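Section 4: Your first week with the Pliltley card and stamp kit

Welcome to the fun bit! Your kit is unpacked and your Amateo member page is live, so it's time to get stamping. Set aside one evening for these steps. Friday works well, as you'll want to keep going the next morning.

4.1 Getting the stamps ready

1. Peel the rubber sheets apart slowly, starting from a corner.
2. Press each die-cut stamp onto its label, matching the outline.
3. Stamp twice on scrap paper before you touch your good card. New rubber has a slight film on it and the first print is nearly always patchy.
4. Wipe with a damp cloth and leave face up to dry.

Caution: keep solvent cleaner away from the clear stamps. It turns them cloudy and sticky.

4.2 Sorting inks and card

1. Lay out all 26 ink pads with the lids on.
2. Group them by colour family, using the chart inside the Velten folder.
3. Store pads upside down so the ink stays near the surface.
4. Cut your card to size now - the starter pack makes 13 folded cards with a few strips left over for borders. 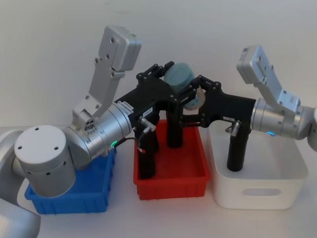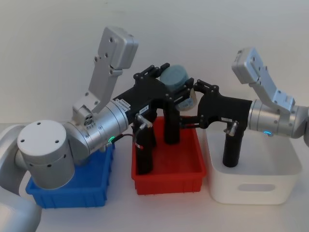

Scraps are worth keeping from day one, and you'll be amazed how quickly they turn into tags, banners and tiny flowers! Give them a home before they spread all over the house. Three open bins side by side, like the blue, red and white ones here, make a lovely simple system: cool shades in the blue, warm shades in the red, neutrals in the white. Anything smaller than a postage stamp can go in the recycling.

4.3 Sending in your first order

1. Log in and choose New Order.
2. Add your own items first, then your guests'.
3. Enter the workshop code, 127, in the Sayce rewards box.
4. Check the postal address and press Send.

Note: the rewards box closes once the order has gone through. If you forget the code, message Divya Kulkarni on the member page and she'll add it by hand.

Orders placed in October also earn double points, up to 400 per member. Points show on your page the morning after the parcel is sent out.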